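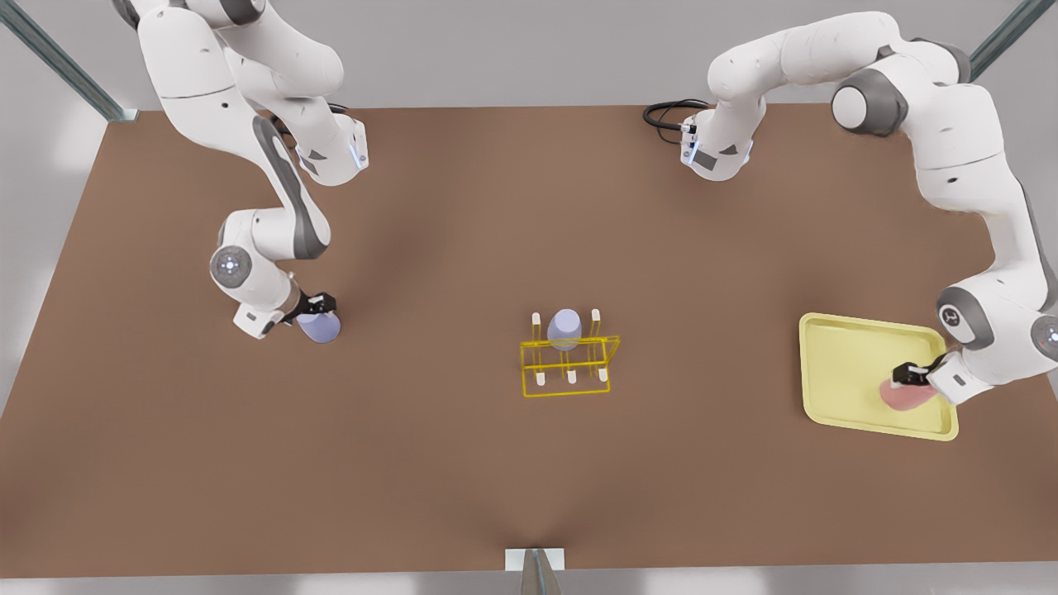
Two-arm table clearing, sim version: cup slides off the rack pegs, help?

kettleboy_56
Posted 9 February 2026

Hi all, long-time reader, second post I think. I'm in a student club and we're doing the bimanual clearing task for our spring showcase. Everything is in simulation for now, we don't get time on the real arms until we can show the thing running. The task is simple on paper: right arm puts the lavender cups in the yellow rack, left arm deals with whatever is in the tray, and both are supposed to work at the same time without bonking into each other.

The tray side is boring in a good way. The left arm goes down, closes on the pink thing, done. The cups are what's killing me. The first cup goes between the two back pegs and stays there most of the time. The second one, I get it off the table no problem, I carry it over, and then one of three things: it lands on a peg and tips, it lands fine and shoves the first cup, or the gripper opens and the cup sticks to one finger for a moment and then drops sideways.

Over our last 70 runs I got both cups standing in 56. Our club lead wants better than that before we book the lab. I've been messing with friction for two weeks and I'm starting to hate yellow.

Anything obvious I should try? We're using the Fadeo scene pack with the stock rack, nothing custom.

moss_and_wire
Posted in reply

Before you touch friction again, how are you releasing? If you open both fingers at full speed in sim, the contact solver will do exactly that sticky thing. We had it on the Durkholm league tasks last year and I lost a whole August to it. Open a tiny bit, wait, open the rest, then go straight up. Not up and back, straight up!

Also check the collision shape on the cup. If it's a convex hull, then your cup isn't hollow as far as the physics cares, and it'll sit on top of a peg like a brick.

kettleboy_56

Oh no. I never looked at the collision shape. I assumed that since it looks like a cup it's a cup. Checking tonight.

Release is one command, full open, so that's probably guilty too.

pandorica

I'm going to be the annoying one. 56 out of 70 is fine? You're a student club. Get on the hardware. You can spend the whole term polishing a simulated rack and then the real one is a little bent, or the cups are a different plastic, and all your friction numbers go in the trash. Ask me how I know.

moss_and_wire

I disagree with that pretty strongly. If you can't explain your failures in sim, where you can pause and look at every contact, you're not going to explain them on the bench with people waiting for their turn. Fix what's understandable first. The hull thing is a ten-minute fix if that's what it is.

pandorica

Sure, fix the hull. But "two weeks on friction" is what I'm reacting to. That's two weeks of lab time they could've been asking for.

kettleboy_56

In our case the lab won't book us until we pass the sim check, so it's kind of out of my hands. I get the point though. I did burn a lot of evenings on one number.

tinfoil.heron

Hi, I judge at a small student meet (the Grendura one, if anybody here has been) and I see a lot of these two-arm entries. Couple of thoughts from looking at your setup.

That rack has a ramp sort of thing going on at the right end, it tilts up. Is your place pose computed from the middle of the rack or from the pegs? If it's from the middle of the bounding box then the tilted end is pulling your center off and you'll be wrong by the same bit every time. Teams do this constantly. Take two pegs you care about and measure from those.

Second thing, you're placing the first cup between the back pegs. Good. But then where does the second one go? If you're reaching in front of it with the right arm, the hand has to come in past the front pegs and there isn't a lot of room in there for a gripper. I'd try coming in from higher up and dropping down.

kettleboy_56

It's the bounding box. It's totally the bounding box. I feel silly, I copied that line from the pick code where it works great because the cups are symmetric.

Second cup goes next to the first, a bit forward. I come in low because I was scared of dropping it.

bluntpencil

Can I hijack a little? We're doing almost the same task in our class and our problem is the arms being polite. Right arm waits, left arm waits, both of them are waiting, nothing happens. You've got them both busy at once, cup in one hand and the pink thing in the other. How are you splitting it up? Shared planner or two separate scripts?

kettleboy_56

Two separate scripts with a shared zone, super low tech. The middle of the table around the rack belongs to whoever asked last and the other one has to stay out. The left arm mostly lives over at the tray so it hardly ever comes up. If your two arms need the same spot a lot, this probably won't save you.

bluntpencil

Ours both need the rack, yeah. So a lock. We have a lock, and I think neither arm ever gives it back. Okay, I know where to look now.

moss_and_wire

Put a timeout on it. 5 seconds, then release no matter what and go home. Ugly, works.

pandorica

A timeout that lets go of a shared zone while the arm is still IN the zone is how you get two very expensive arms hugging. Please have it back out first and release after.

moss_and_wire

Okay yes, fair, back out and then release. I typed that too fast.

shehata_lab_ghost

Reading along from the Shehata workshop group. One small thing for the original poster: log the cup's tilt at the moment you let go, for every run, and sort the failures by it. We found almost all our tipped cups were already leaning in the gripper before we got near the rack. Grasping a bit higher up the cup helped us more than anything we did on the placing side. Yours might be totally straight, I can't tell from one view, but it's cheap to log.

tinfoil.heron

Seconding the log. Also it makes a really nice slide for the showcase. Judges like a plot of what went wrong way more than another clip of it going right.

pandorica

Speak for yourself, I like clips.

kettleboy_56

Update! It WAS a convex hull. Swapped it for a decomposed mesh, measured the place pose from the back pegs, and did the slow release with the straight-up exit. I've only had time for a short batch but there's no more cup balancing on a peg, and the finger-sticking thing hasn't come back so far. It runs slower now with the new mesh — noticeably slower, my laptop fan is very upset — so the full 70 will have to go overnight.

What's left is the second cup nudging the first one. I tried coming in from higher like heron said and it's better, but the gripper still brushes the first cup on the way out now and then. Might be the wrist angle. Right now the hand leans in the same way for both cups and I think it should be mirrored for the second.

moss_and_wire

Or swap the order. Place the front one last from the open side and turn the hand so the fingers close front to back instead of left to right. Then the opening motion isn't aimed at the neighbor.

kettleboy_56

Fingers front to back hadn't crossed my mind at all. The front rail pegs might get in the way but I'll try it before the overnight run and post the tilt log with it.

bluntpencil

Post the log even if it's bad please. And ours was the lock, by the way. The left arm grabbed it at startup and kept it forever.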